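Ticket 561 – Tâche « lave-vaisselle », site Clorkollow
Projet : Clendeck
Ouverture : mai 2020
Priorité : 2
État : en attente de validation

Objet : non-respect de la consigne de départ

Constat
Le contrôle qualité de Zolturness a rejeté 6 séquences. Les mains y sont déjà au contact d'un panier au début de l'enregistrement, ce que la règle Michalski n'autorise pas.

Analyse
La fiche de poste en vigueur ne précise ni la position de la porte ni celle des mains. Deux opérateurs ont donc appliqué des usages différents. Aucun défaut matériel n'a été relevé.

Mesures
– Porte entièrement ouverte et paniers vides avant tout départ.
– Mains ouvertes, visibles, sans objet.
– Sol dégagé dans la zone de débattement de la porte – les tapis restent à l'écart.
– Toute séquence non conforme est signalée dans le ticket et ne doit pas être recoupée.

Suite
La fiche révisée est soumise au responsable de site. Les séquences rejetées seront reprises après validation. Clôture prévue en juillet, sous réserve d'un nouveau contrôle.

Pièce jointe 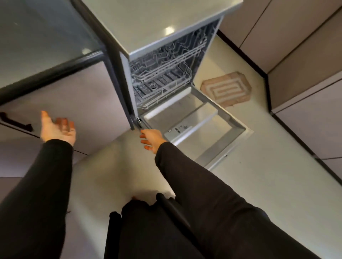
Porte ouverte, paniers vides, mains libres.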